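Robótica aplicada, unidad 4. Comparación de pinzas manuales con cámara
Curso impartido por Áine Noonan y Muireann Egan, taller Oltport
Versión de los apuntes: 21 de julio de 2019

4.1 Qué queremos comparar

En la unidad anterior hemos visto la pinza de aire Harkow. En esta unidad trabajamos con dos pinzas de mano, de dedos paralelos, que llamamos A y B. La A tiene dedos con almohadilla estriada; la B tiene dedos lisos. Las dos llevan la cámara detrás de los dedos, con lente de ojo de pez.

La tarea es la misma para ambas: tomar un libro por el lomo, levantarlo y dejarlo otra vez en el organizador. Parece una tarea fácil, pero el libro es pesado por un lado y gira entre los dedos cuando la fuerza es poca.

4.2 Lo que ve la cámara

Antes de la primera repetición, cada grupo debe mirar la imagen de la cámara y comprobar que las marcas cuadradas de los dos dedos se leen bien. Con ellas calculamos la apertura. Si una marca queda tapada, la apertura de ese instante no se puede usar.

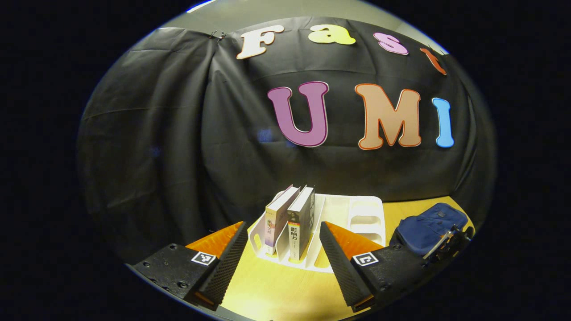

Figura 4.1. Vista desde la pinza A, con el organizador y los dos libros entre los dedos.

Observen que la lente curva mucho las líneas cerca del borde. Por este motivo no se mide ninguna distancia directamente sobre la imagen sin hacer antes la calibración (apuntes de marzo, apartado 2). El centro se deforma menos - conviene que el libro esté allí en el momento del cierre.

4.3 Procedimiento

Cada grupo hace 100 repeticiones con cada pinza. Se anota el resultado con una de estas palabras: correcto, giro, caída, choque. «Giro» significa que el libro llega al organizador, pero inclinado más de lo permitido en la hoja Ó Riain.

No cambien de persona a mitad de la serie. La mano de cada uno cierra de manera diferente y después no sabemos si comparamos pinzas o manos.

4.4 Resultados del grupo anterior

Con la pinza B se anotaron 31 giros. Con la A fueron dos, y los dos con el libro más oscuro. Los registros completos están en la carpeta Dundadance.

Para entregar: la tabla de las dos series y media página de comentario sobre los choques.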